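The Ferry to Plindel

Oratile Fourie missed the last ferry by two minutes. She stood on the quay at Brillport with her bag on her shoulder and watched its lights go round the end of the harbour wall.

The man in the ticket office was pulling down the blind. He lifted it again when he saw her.

"Next one's at seven," he said. "In the morning."

"My father's expecting me tonight."

"Then you'd better ring him."

She rang. It went on for a long time before he picked up, and she could hear the radio behind him.

"I've missed it," she said.

"I made soup," said her father.

"I know. I'm sorry. Will it keep?"

"It's soup." He turned the radio down. "Your aunt's here. She came over from Awan with the dog. She wants to know if you've still got the house keys."

Oratile felt in her coat pocket. She had carried them since November, when her mother's things were boxed up and she had said she would come back in a week or so to help sort them. It had been longer than that.

"I've got them," she said.

The waiting room was left open at night. There was a heater that clicked and a long bench, and a timetable for the Nidero crossing, which had stopped running when she was at school. She ate half a sandwich and put the rest back in its paper. A boy came in with a bicycle, looked at the clock and went out again.

She thought about the shop. Her mother had run it for most of Oratile's life, crisps and string and birthday cards, with the cold drinks on the counter where she could keep an eye on them. On Saturdays Oratile was allowed to fill the gaps. Labels to the front, her mother said, every time.

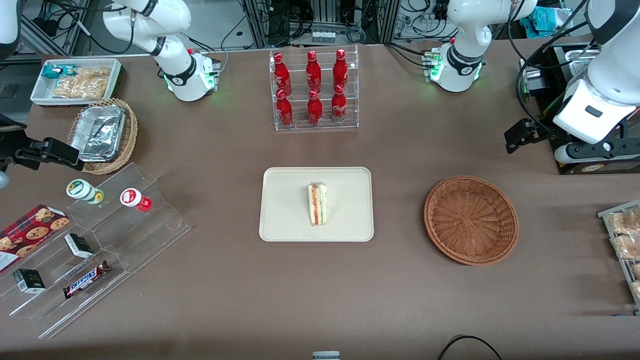
Red Coca-Cola bottles, three up and three down.

She slept a little, sitting up. When she woke the heater had gone off and there was a grey line over the water. The man from the ticket office was outside, unlocking the gate.

"Did you ring him?" he asked.

"I did."

"Single or return?"

She had the money for a return ready in her hand - she had counted it out on the bench. She looked at it.

"Single," she said, and went down to the boat.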